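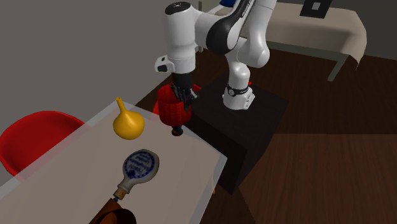
28th August

Second full shift with the new cells live. Got in at 6:40 because the lot at Prasenside fills up now that the office people from Pleton have moved into our building, and I wanted a spot near the gate. Coffee machine out again. I brought a thermos.

I have been putting off writing about the changeover, so I will try to get it down tonight while I still remember what order things went in.

Until April I packed mixed orders. You took the tote off the belt, looked at the ticket, picked up each thing, turned it over for chips and scratches, and put it in the carton. Cups, vases, bottles, toys, whatever came through. I was good at it. My hands knew what went on the bottom. Now the arms do the picking up and I sit at a screen in the side room with two other people and we watch runs. First the run goes through in simulation, in a made-up room with made-up furniture, and if it passes there it goes out to the floor. My job title changed to cell reviewer. The pay went up a little, less than people on the loading side think it did.

Today we had 78 runs in the queue when I sat down. The system we use is called Inis. It gives you the overhead view and the close view from the gripper, and you mark the run good, bad or look again. You are supposed to write a reason for bad. Most of mine say "grip too high" or "hit neighbor." By lunch I had typed "grip too high" so many times that my fingers did it for me.

The thing I did not expect is how tired it makes me. Packing made my back and feet tired and I slept fine. This makes my eyes tired and my neck stiff, and I lie awake going over the runs I marked look again. I asked for a lower chair and a second break in the afternoon. The break was approved. The chair is on order.
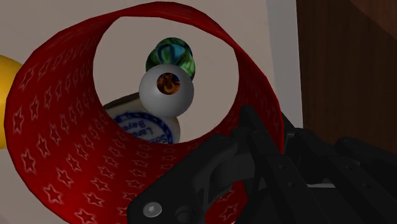
The close view is the one I have the most trouble with. Something near the camera fills up half the picture and you have to work out what is behind it and how far back. The arm gets a depth number and I don't. What I do have is years of picking things up, and I think that is why they kept packers for this job instead of hiring straight off the list. When I look at a round thing sitting against another round thing, I know which one is going to roll. I typed a long note on that this afternoon, and the integrator's people wrote back and asked for more like it. That was good to hear. I would also like somebody to say whether notes count toward our numbers, as the long one took me 22 minutes and my rate for the hour looked terrible.

At the afternoon meeting they put up the chart. The floor cells did 1162 picks on the early shift with no one at the old benches. The supervisor was pleased and I suppose she should be. I looked at the chart and tried to remember what our best day was by hand and could not. We never had a chart, only the cartons stacked up by the door.

Somebody asked again what happens to the night packers. The answer was the same as before: offers to retrain, or a transfer to the Tomoana site. Tomoana is a long drive and the bus doesn't run that late. A few have signed up for the training already. One told me by the lockers that she would sooner go back to cleaning than look at a screen all night, and I could not tell her she was wrong.

Walked through the floor on my way out. It is quieter than it was. You used to hear tape guns and the radio and people arguing over the radio. Now there is the belt, and a kind of ticking when the arms come back to rest. They have left the old benches along the wall for now. Mine still has my strip of blue tape on it where I used to line up the cartons.

Things to do tomorrow:
Ask about the chair.
Ask in writing whether notes count.
Finish the look again pile before any new runs – 14 of them are mine.
Bring eye drops.

Dinner was leftover rice and eggs. My sister called and wanted to know if I am a programmer now. I told her no, I watch cups get picked up. She said that sounds easy. Some of it is. I did think afterward that I had not lifted one single item all day, and that my hands were dry and soft like they get on vacation.

Going to bed early. Alarm set for 5:30.

Back to top | Contact | © All entries remain the property of the author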